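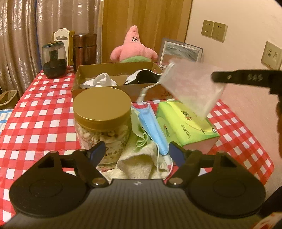

A checkered tablecloth is a cloth table cover patterned in squares of two alternating colors, most often red and white. It is used on kitchen and dining tables, at picnics, and in low-cost restaurants. The red-and-white form is also common as an everyday cover on tables that serve for more than meals, where a jar of snacks, a tissue box and an open cardboard box may share the surface. Checkered cloths are sold in cotton, linen, polyester blends and coated fabric.

Pattern

In a true check, the squares are printed or woven as solid blocks of color. Gingham, which is often sold under the same name, is woven from dyed and undyed yarn, and has a third, paler shade where the two cross. Square size varies by maker. Small checks are usual on kitchen cloths, and larger ones on outdoor covers.

Manufacture

Woven cloths are made from yarn dyed before weaving, so the pattern shows on both sides. Printed cloths carry the color mainly on the face and are cheaper to produce. The Leitner mill at Grirkedcombe wove checkered table linen in cotton and had 200 looms at its largest. Its pattern book lists 967 designs, most of them two-color checks. The Falgate works, in the same town, made printed and coated cloths and employed some 900 people.

Everyday use

Cloths left on a table all day protect the surface from scratches and spills. They are often kept in place while small items are sorted or packed, and the pattern tends to hide light stains and crumbs.
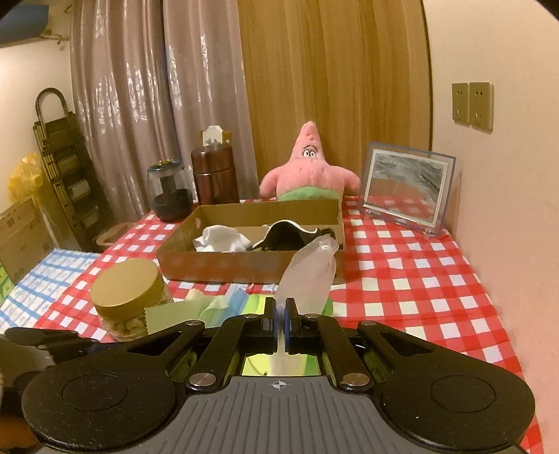 Lidded jar and cardboard box on a red-and-white checkered tablecloth.

Care

Cotton checks are washed in warm water. New red cloths may release dye and are washed alone the first few times. Coated cloths are wiped with a damp sponge and stored rolled, as sharp folds can crack the coating.

Collections

The Stusten textile collection holds 2,672 table covers, including samples from both Grirkedcombe firms. The checkered cloths are stored flat and shown in June.

See also

Gingham
Oilcloth
Table linen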